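About Rititz Computer Refurbishing

Home | About | Services | Intake form | Contact

Rititz repairs and refurbishes desktop computers for schools, small offices and public agencies. Work is carried out at component level where the board permits it and at module level where it does not. The business started with two benches in the back of the Sarpong building and now occupies the full ground floor, with a receiving dock on the north side.

Scope of work

We accept tower and small form factor desktops. We do not accept laptops, all-in-one units or displays. Each unit is logged at intake, opened, inspected and assigned to one of 4 routes: clean and return, repair, parts recovery, or recycling. In the last full reporting year 1,714 units passed through intake. The parts recovered from units on the third route are tested and go back into our own repair stock.

Processor and socket service

Processor service is done with the board in the chassis unless the socket itself is damaged. The cooler is removed first. Old thermal compound is then taken off the heat spreader before the processor leaves the socket, so that loose residue does not reach the contacts. Compound that has aged tends to leave tan or orange patches, heaviest toward one edge, and may need a second pass with solvent. The pad is changed between passes.

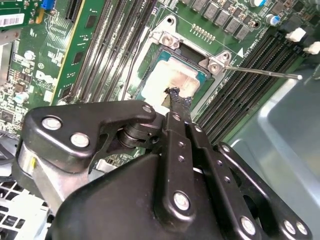

Santeri Seppälä would add that the pad should be damp and never dripping, and that a wipe should always run away from the retention frame, because solvent that gets under the frame takes far longer to clear than the compound did.

This is the practice on all benches. Solvent is dispensed onto the pad, away from the chassis. No solvent is applied directly to a board.

Once the heat spreader is clean, the lever is released and the processor is lifted straight out. It is held by its edges. The underside is checked for compound, lint and scratched pads. The socket is checked under magnification at two angles, as a bent contact can look normal from directly overhead. A socket with one or two bent contacts is normally recoverable. A socket with a group of them is sent to the board bench and quoted separately.
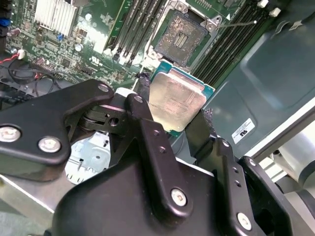 Why pull the processor at all if the machine boots? We had 32 desktops done last November and I would have been happy with fresh paste and a dust-out.

Reply from Rititz: For a machine that boots and holds temperature, the processor stays where it is. Removal is specified when the unit reports missing memory channels, restarts under load, or arrives with compound visible beyond the heat spreader. Customers may decline removal on the intake form (section 2), in which case the socket is excluded from the repair warranty.

Work surface and chassis handling

Towers are serviced lying on their side with the side panel off and the interior facing up. Slatted aluminum tables are used for this work. They stay flat under load and do not hold dust. Data and power cables are left connected where they do not cross the area being serviced. Memory modules stay in their slots during processor work unless they are part of the fault. Drives are removed only on written request or when the unit is routed to parts recovery.
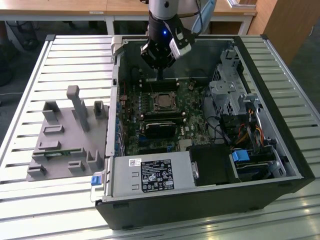
Rititz Desktop Hardware Department
Bench Services, Ground Floor

The department covers disassembly, cleaning, socket inspection, memory and power supply testing, and final assembly. Power supplies are tested under load with the Furnoron bench tester and are replaced as complete units. We do not open them. Job records are kept in Cidano, and a printed copy of the record is placed inside the side panel when a unit ships.

Warranty on completed repairs is stated on the job record. It covers the parts replaced and the labor on those parts. It does not cover data, operating system faults or damage in onward shipping by third parties.

Drop-off is at the north dock. Units should arrive without power cords, keyboards or mice. Asset tags may be left in place.

Page last revised February 19, 2021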